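About Plavura

Coffee training and tasting in Vandham 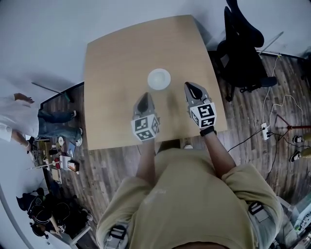
Plavura is a small school for people who want to work with coffee. Brenda Gaete opened it in a former print shop on Addo Street after years of running cafes for other owners. We teach espresso, milk, filter brewing and tasting, and we run a separate course on the paperwork side of a cafe: ordering, rotas, pricing and health inspections. Tasting is where every course begins. We use plain white cups, because color is easier to judge against white, and we set them out on a light wood table with no menus or bags on it. Students write down what they notice before anyone talks.

Classes are kept to 10 people. The basic course lasts seven weeks, with one evening session a week and a practical test at the end. Students who miss a session can make it up with the next group at no charge. We have no entry requirements, but you do need to be able to stand for most of a two-hour class.

Last year 216 people finished a course with us. Many already had jobs in cafes and were sent by their employers. Others were planning to open a place of their own, and a few just wanted better coffee at home.

Our coffee comes from Triteo, a roaster across the river. They supply the beans for class and let our advanced students spend a morning at the roastery.

The building has 2,000 square feet on one floor, with a ramp at the side door. Street parking is free after six.

We close for two weeks in August. During that time email is checked but the phone is not. New course dates go up on the schedule page once the rooms are confirmed.

Page last updated April 11, 2018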